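Why Short Delays Grow: Turnaround Times at a Regional Airport
Student project report, Transport and Logistics
Raili Partanen, Onni Kauppinen and Vimala Shetty
4/14/18

1. What we wanted to find out

All three of us fly home through Rurnholm, and all three of us have sat at the gate watching a late plane get later. So when our teacher Helmi Valtonen asked for project ideas, we had ours in under a minute! Our question was simple: when a plane lands late, does the airport make up time on the ground or lose more of it?

We picked the Rurnholm to Ustismont route because the same aircraft goes back and forth all day. If the first flight is late, you can follow that delay right through to the evening.

2. How we did it

We copied arrival and departure times from the public flight board into one big spreadsheet, 323 turnarounds in all. A turnaround is the time between a plane stopping at the gate and leaving it again. The schedule allows 44 minutes. Vimala wrote the formulas, Onni checked the entries against the board's archive, and Raili drew the charts (and redrew them, after we found that midnight flights were showing up as negative numbers).

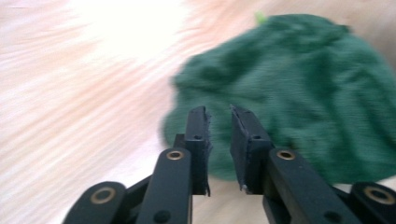

Black gripper and green cloth.

We left out canceled flights, and also two days in June when the board was down. We did not have weather records for every hour, so weather is only mentioned where we were sure of it.

3. What we found

The best part of the project was seeing the pattern come out of the numbers. Planes that came in only a little late usually left on time, so the crews really do catch up. Past a certain point, though, it flips. Once a plane had missed its slot, it often waited behind other departures, and the ground time went up to 70 minutes in the worst cases.

Mornings went much better than evenings. Toivo Ojala, who has worked on the ramp and kindly answered a long list of our emails, told us that evening crews often have two planes arriving together.

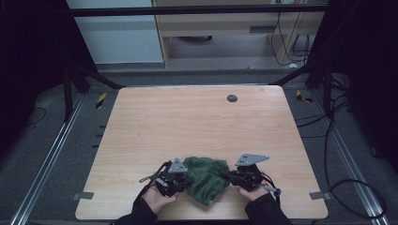 He also said that baggage is less of a problem than fueling, which surprised us, as all of us had guessed bags. We went back to the spreadsheet to see if fuller flights took longer and found hardly any difference.

4. What we would do next

We would love to add a second route, probably Stula, where the planes are smaller. Onni also wants to try a version with 3000 turnarounds and a script doing the copying, and the rest of us are very much in favor of the script.

Our spreadsheet and charts are in the class folder under "Turnarounds".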